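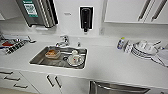
Barnabás Magyar wrote back on our last report that he would hold off on the second arm until we could show what the first one was costing us in fingers, cables and staff time, and that he'd rather fund one station that runs every day than two that take turns being broken. Fair call! We've taken him at his word, and most of this report is our reply.

Tilto kitchen project: progress report to the Hovland fund
Equipment and budget, second stage

Where we are

We're in very good shape. The kitchen station has been up for the whole stage, and we have 151 complete sessions recorded at the sink and the counter beside it, which is well past what we promised you. Seventy per cent of the equipment money is spent. What's left is enough for everything on the list further down apart from the second arm, and we're no longer asking for that this year.

The work itself hasn't changed. We're teaching the arm to clear a used sink and put things where they go: mugs and saucers, plates, cutlery, plastic tubs with the end of somebody's lunch still in them. The sink is still our favourite place to work and still the hardest. Steel walls throw reflections back at the cameras, a knife lying flat on the bottom of a basin is a miserable thing to pick up, and clear plastic is nearly invisible to a depth sensor when the light is wrong. Every purchase we made this stage came out of one of those three headaches.

What we bought

The Jirent arm is paid off in full. It was the largest line in the budget and it came in on the quote, freight included. We added the longer service plan, which wasn't in the original proposal; you approved the change by email in March and the fund's copy of the invoice has been sent to the usual address. We've used the plan once already, for a noisy joint, and the arm was back on its mount without us losing a booked session.

The Stidum grippers have been a joy. We ordered four: one to work with, one ready to swap in, and two that stay in the box until we know more about wear. The fingers are sold separately and we went through them faster than the catalogue led us to expect, mainly at the tips, where they scrape along the basin when the arm goes after cutlery. We now budget for fingers the way you'd budget for printer ink. They have their own line, and it will be there every stage.

Wrist cameras were the cheap surprise. The small ones do fine, the mounts cost more than the cameras did, and we'd buy the same again tomorrow.

Smaller items: cable sleeves, a second power supply, a lockable cart for the computer, a lot of dishes. (Second-hand crockery is wonderful value and we'd recommend it to any group doing this. We buy odd pieces on purpose, so that the arm doesn't get too comfortable with one shape of mug.)

What it costs to run

Barnabás asked for this in plain terms, so we kept a running sheet from the first week. The three things that eat money are fingers, cables and people's hours, in that order of surprise and in the opposite order of size. Staff time is by far the biggest. Setting up a session takes longer than running it: somebody has to lay out the sink, check that nothing sharp is pointing at the cable run, start the recording, and label it all afterwards. We had put almost nothing down for labelling in the first budget, which was silly of us, and the gap has been covered from the travel line. We would like that made official. A revised budget is attached with labelling as its own item and travel cut to match, so the total doesn't move.

Cables were a nuisance until we changed how they run. The original loom went straight down the outside of the arm, and each reach into the basin tugged at it. We rerouted it with the new sleeves and there's been no cable order since. That saving went into fingers.

Water hasn't hurt us yet. We run with the tap off and the arm wears a cover for the sink sessions. The covers are cheap, and they should be on the list as a consumable too. They weren't, and now they are. 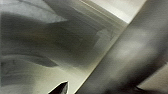

Page last changed: August, 4:10 pm (consumables and lead times updated)

Lead times

Please read this part even if you skip the rest. The Stidum fingers are now on a nine-week wait. When we wrote the proposal they came off the shelf. We found out in the middle of the stage, with one worn pair on the arm and one good pair in the drawer, and there was a stretch where we were rationing sink work and doing counter work to spare the tips. The counter sessions were useful and we're glad to have them, but we don't want to choose our tasks by what's left in a drawer.

So we'd like your okay to order ahead. Under the present rules we can only buy consumables inside the stage they'll be used in. If we could place the finger order at the close of this stage, against next stage's money, the parts would turn up about when they're needed. The supplier is happy to invoice on delivery, so no funds would leave the account early. It would only need a note from you to say the commitment is allowed.

We also asked whether a softer finger from another maker would fit the same mount. It does, with an adapter, and our workshop has drawn one up. We'd like to try a single pair before putting it in any budget. If it holds up in the basin, we'd have a second source, which would take a lot of the worry out of planning.

The second arm

We've changed our minds on this, happily. The first proposal had a second Jirent arm arriving in the middle of next stage so we could run two stations side by side. Having worked out where the hours go, we can see that a second arm would mostly stand waiting for someone to set up its sink. The slow part is people and layout. One arm with a good swap-over routine is giving us more sessions than we thought two would.

What we'd like instead:

A part-time position for set-up and labelling, shared with the teaching kitchen, who already have someone keen.

A second set of basin inserts, so that the next layout can be made ready while the current one is being recorded. We can build these ourselves.

Better lighting over the counter. The room light is fine for cooking and poor for cameras: white cupboards, white walls and a bright steel sink make for a lot of glare. We've borrowed a diffuser panel from the photography people and the difference in the depth readings was lovely to see. We'd like to own one.

Spare wrist camera mounts.

The adapter trial described above.

All of this together comes in under the price of the second arm. We've left the difference unassigned and would sooner hand it back, or carry it over, than find something to spend it on. The arm can go back on the table when the set-up time comes down. We'll bring figures for that to the next review.

Things we got wrong

Apart from labelling and the lead times, there was the cart. We bought one that was too wide for the kitchen door and had to exchange it, and the restocking fee is on the sheet under "other". We also underbought storage. Each session carries several camera views and the files fill up drives at a great rate. We've moved the older sessions to the university archive at no charge, and that will carry us through next stage comfortably.

What we need from you

An answer on the revised budget with the labelling line.

A note allowing the early finger order. This is the urgent one.

Agreement in principle to put the second arm on hold and move part of its money to the items above.

You'd be very welcome to come and see the station running. Mornings are best, while the light is even, and we normally have the arm going by 9. Let us know ahead if you're bringing a group, as the kitchen is narrow and we'd want to clear some floor space first. The running sheet is in the shared folder with the receipts, and it's kept up to date between reports if anyone at Hovland would like to check a line.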